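Why Does a Ball Roll?

Oct 29, 2018

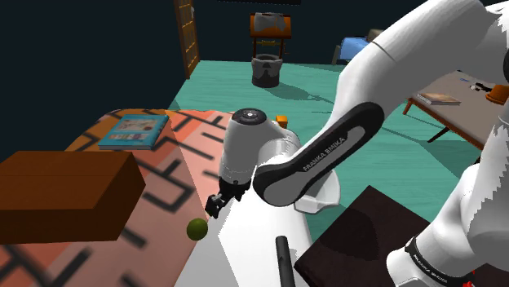
Rolling is a way of moving in which a thing turns as it travels. A ball has the same curve on every side, so on level ground it touches the floor at one small patch only. A small olive-green ball like this one follows the same rule as a football. Push it and it turns. Friction, the grip between two surfaces, stops it sliding.

Grass slows a ball sooner than tile does, as the blades bend and take up some of its energy.

Try it: roll a ball down a tray propped on one book, then two. Measure how far it goes each time. At Carnach our longest roll was 612 cm.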